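3.2 Surface reflectance and glare

Glare ratings were collected at the Tustholm site in February, under the overhead lighting already in use there. Each of the 79 participants sat at a work surface for one hour and rated visual comfort on a nine-point scale. Surfaces were grouped by color as light, beige or dark, following Joo and Mtshali. Illuminance at the seated position was held at 1000 lux, and the blinds stayed partway down throughout.

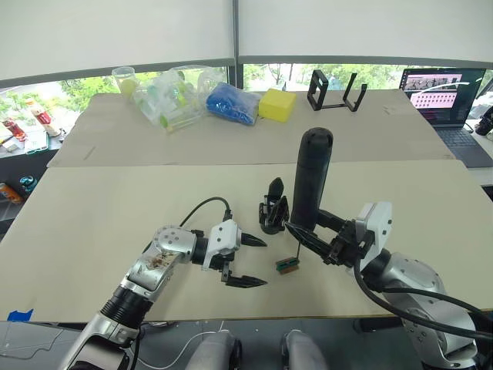 Figure 3. Work table with a beige surface.

Mean comfort was highest for the beige group and lowest for the light group. The difference between beige and dark was small and did not reach significance after correction. Participants over 50 rated the light surfaces lower than younger participants did - an effect also reported by Maddocks for reading tasks. Seat position had no measurable influence.

Ratings given in the first five minutes were dropped to allow for adaptation, leaving 3786 ratings for analysis. Task type was entered as a fixed factor and participant as a random factor. Residuals were checked by eye and showed a slight skew in the dark group.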